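Dasgate Shared Workspace – Storage and Furnishings Working Group
Minutes of the meeting held Monday, May 20, 2024
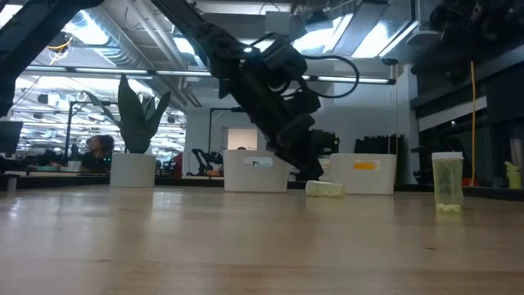
1. Minutes of the previous meeting
The minutes were accepted with one correction. Under item 4, "shelf depth" should read "shelf spacing". The tabletop standard was then taken up again. It applies to every shared table on the open floor and covers what may stay out overnight, where it goes, and how it is marked. Items left out are to stand along the far edge, as with the potted plant and the two white bins on the pale wooden table, so that the near part of the surface can be wiped without lifting anything. The group agreed to keep this wording. The limit on the number of items per table was struck out as hard to enforce.

2. Storage bins
The white plastic bins with a cut-out handle remain the standard type. Two other types were looked at and turned down: one has no handle, and the other does not fit the existing shelves when stacked. Bins are to carry a small label on the front, below the rim. Labels on lids are to be discontinued, as lids get swapped. The Pravum quote for a further batch comes to $1,764 with delivery. Approved, subject to written confirmation that the taper matches the bins already held.

Action: facilities to obtain confirmation from Pravum before ordering.

3. Clear containers
Small loose parts are to be kept in clear containers with lids. The tall type was preferred for tables and the flat type for drawers. It was noted that small parts collect at the bottom of the tall type and are awkward to reach by hand; a shorter version will be priced. Yellowing of the plastic was raised. No change in strength has been reported and no replacement is planned.

4. Tables
Shojaei has offered refinishing in either matte or gloss. Gloss wipes down faster but reflects the overhead lights, and two complaints about glare are on file. One table will be refinished in matte as a trial and reviewed in September. The budget for the trial is $900. Refinishing of the remaining tables is deferred.

Action: facilities to select the trial table and clear it the evening before collection.

5. Plants
Plants may remain on shared tables if the pot stands at one end and has a saucer or a closed base. Watering stays with the front desk. A request for hanging planters was declined – the ceiling space is taken up by ducts, pipes and light fixtures, and the landlord does not allow anything to be fixed to them.

6. Cleaning supplies
Sponges and foam pieces are to go back into a bin at the end of the day. Dumberg will supply refills on a standing order, to be capped at $2,000 for the year. Spray bottles stay in the utility closet.

7. Other business
The label printer is out of tape. Handwritten labels are acceptable until the new stock arrives, block capitals only.

Next meeting: to be set by email once the bin order is confirmed.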